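Gorkevex two-arm recording station

A bench station for gathering demonstrations of everyday sorting and tidying. Two arms, a camera on each gripper and a fixed view of the table, all saved against one clock. The walled table keeps the background the same from one session to the next.

The set supplied with the Hotby task pack holds 1,455 episodes, among them bottles to be put in a bin. Bottles start in a new place each time. 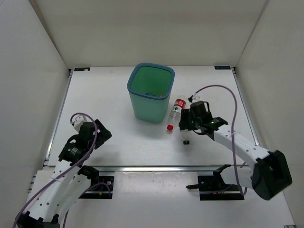

Maja Baran writes that her team at Lillport got usable results only after they began keeping the failed grasps as well — they had been deleting them until January.

Failed episodes are kept by default and marked in the log. Operators can add a note of up to 30 characters. Spare gripper fingers are listed under Parts.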